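Poline floor water dispenser, top loading: review after one winter
Zorica Angelovski, 25/02/2026

I bought the Poline dispenser for our workroom in September, when the small table model we had before began to leak at the back. We are eight people on a full day, and we drink a lot of tea. I wanted a dispenser which stands on the floor, takes a big jug on top and gives hot water as well as water at room temperature. I did not want a refrigerator part. It makes noise, and in our room there is always somebody who is on the phone.

I compared it with one other machine, the Elus, where the jug stands inside a cabinet at the bottom and a pump brings the water up. The Elus is nicer to load and a little nicer to look at. It is also more expensive, and it has a pump that can break. I chose the simple one, and I paid for it with our own money.

Paketier delivered it in 27 days, which is too long for a machine that the shop described as in stock. The carton had one soft corner, but the machine inside was fine. The manual is short and the English in it is worse than mine. The most important thing is on the last page: you must fill the hot tank before you switch on the heating. Please put this on page one, Poline!

Setting it up was easy. You put the machine level, wash the top part, put the jug on, let water run from the tap until it comes without air, and only after this you turn on the heater at the back. Keep a hand's width behind it for the air. The power cord is short for my taste. Our power strip is at the counter, so this decided where the dispenser stands. If your outlet is on the other side of the room, measure first.

The jugs are a subject of their own. We use the 20 liter ones. A full one is heavy and you have to lift it to the height of your chest, turn it over and set it down on the opening in one movement. Fredy Alvarado does it alone. I do it only with a second person, one at the neck and one at the bottom. Twice I was too slow and there was water on the floor. A handle strap on the jug helps when you carry it through the door, but at the moment of turning it is not much help and I keep my hand under the shoulder of the jug.

Also think about where the empty jugs will go. They are light and very big, and they come in your way more than the full ones. Ours lie on the floor beside the dispenser until the supplier takes them back, and I count this as part of the footprint of the machine. The counter by the window is too good a place for bags and drinks, so jugs cannot go there.
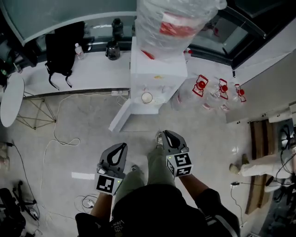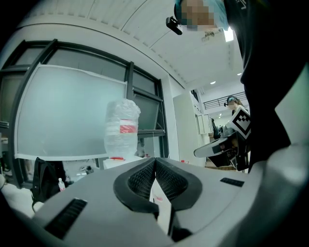
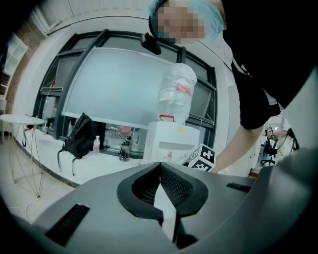
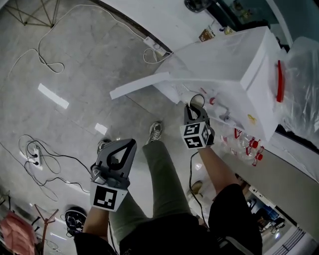
Can one person change the jug alone?

It depends on the size of the jug. With a full 20 liter jug I recommend two people, or one strong person who has done it before and has a dry floor and good shoes. With a half-size jug most adults can do it without help.

Now the daily use. The hot water is hot enough for tea bags and for instant soup. For black coffee in a press I find it a little weak, and Fredy still boils a kettle for his. After two big cups one after the other the temperature goes down and you have to wait. In the morning it needs roughly ten minutes from cold, and then it holds the heat quietly. I hear a small click when the heater starts. When air goes up into the jug there is a deep "glug", which surprised visitors in the first weeks and now pleases me.

The flow of the room-temperature water is good when the jug is full and slow when it is near the end. A normal cup goes under the tap without any problem. A tall sports bottle does not go straight, you must hold it at an angle, and then some drops fall next to it. The ledge in front catches a little, but it is shallow. We wipe it every evening.

White plastic shows everything. Tea spots, fingers, dust on the upper face. A soft cloth and a little dish soap take away the fresh spots. An old one needs baking soda, and I would not use anything with sand in it, the surface becomes dull. I learned this on the side which is now toward the wall.

Inside cleaning I do when every fourth jug is finished. I unplug it, wait until it is cool, drain it from behind, fill it with citric acid and water, leave it, drain, and rinse until there is no sour taste. The drain plug is low and the bowl you put under it must be very flat. A baking tray works. This part of the design I like the least, and it takes me most of a lunch break.

I have one more complaint. There is no small lamp or mark that says the hot tank is empty. If the jug runs out and people continue to take hot water, the heater works with too little water in it. The manual says there is a protection. I do not want to test it, so we have a rule that who takes the last water changes the jug or calls somebody.

Would I buy it again? For an office or a workshop with people who can lift, I would. It is simple, it does not take much electricity as far as I can judge from our bill, and there are few parts to repair. For my mother I would buy the Elus, even with the pump.

What I like: quiet, fast to set up, easy to clean from outside.
What I do not like: short cord, low drain plug, slow delivery, bad manual.

Comments (4)

Jessie Rutherford
Thank you for the baking tray tip! I have been using a roasting pan with one side bent down, and half of it always goes on the tiles anyway. How much citric acid do you put in?

Zorica Angelovski
Hello Jessie, I follow what is written on the packet for kettles. Rinse longer than you think.

Tetteh Antwi
Mine drips from the tap for a minute after hot water. Does yours do the same? The seller, Sánchez, offered me a new tap but I must fit it myself.

Kojo Odoi
@Tetteh same with mine, and it was only scale. Descale first, then decide about the new tap. I disagree on the coffee by the way, it is fine if you warm the press before.

Contact | Copyright Zorica Angelovski | Back to top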